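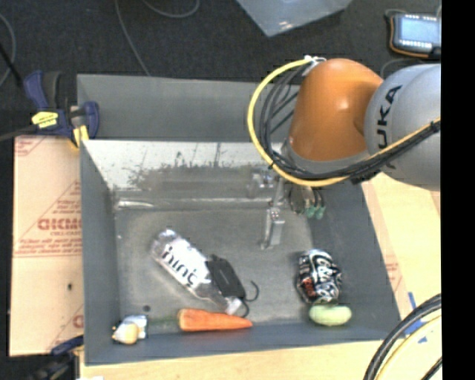
Friday, January 27, 2023

Contents list for the mixed set, grey bin, second shelf. Written up because the old list no longer matches what is on the shelf and Uyên Khúc asked for one that does.

The set is meant to be awkward: different shapes, different surfaces, a few things that roll and a few that don't. Current contents and notes.

Plastic bottle. Keep it capped and empty. The last one was put back with a little water in it and the weight was off for the whole of that day's log.

Black electronic device with cord. The cord is the difficult part. Left loose, it ends up under whatever is put in next, and lifting one then shifts the other. I tried it coiled and tied, which is easier to store but makes it a different item. Decision: cord left as it is, no tie. If anyone ties it, write it down.

Carrot. Check it before each session and swap it when it goes soft. Weigh the new one and enter it under the same line with a new letter. We had two on the sheet under one letter in June and the figures for that week had to be thrown out.

Crumpled black-and-white item. Filed under cans for now. Do not straighten it. It has a shape that we know and the sheet refers to that shape.

Pale green oval. Rolls until it meets a wall. Put it in last if you want it to stay where it is put. Otherwise accept where it goes and note the corner.

Silvery packet. Reflects the ceiling lights badly at some angles. Readings by eye are fine, but anyone working from photographs should turn off the strip nearest the window and say so in the log.

Cream-coloured piece. Tends to be laid on top of the packet. Uyên wants this kept as one of the standard layouts, so it now has its own line on the sheet (layout 2).

Bin. Worn grey bottom, scuffed on the far inner wall. I cleaned it this morning with warm water and a drop of washing-up liquid, then plain water, then a dry cloth. The marks did not change, so they are in the surface and can be ignored. Bukwood quoted for a replacement in the same size. I would hold off – a new bottom will be smoother and things will slide further, and we would have to repeat the earlier layouts for comparison. The sloping sides are more of a nuisance than the wear. Small items put close to a side tend to creep down it, and an item measured at the wall may be a little way off it by the time the sheet is filled in. Measure from the crease at the bottom, never from the rim.

Scales. The small Predell reads to 400 g and the bottle is well under that. Checked against the 300 g brass weight before starting: correct. Checked again after lunch: correct. For the full contents use the bench scale by the door. Total today 1,010 g without the bin. That total holds only for this carrot.

Sheet numbering. The Bakker folder has the old item letters and the Horilthorpe folder has the new ones. I have crossed through the old ones in pencil. Please use the new letters only, and do not reuse a letter when an item is retired.

To do:
– Spare packet, same kind, before this one splits at the seam.
– Decide whether the crumpled item needs its own heading.
– Lid for the bin. Dust gets in overnight and the packet shows it.
– Ask Uyên if layout 2 should specify which way round the cream piece goes. I have been putting it the same way each time out of habit and the sheet doesn't mention it.

Carrot to be replaced Monday. Old one to the compost, and not back in the fridge with the lunches.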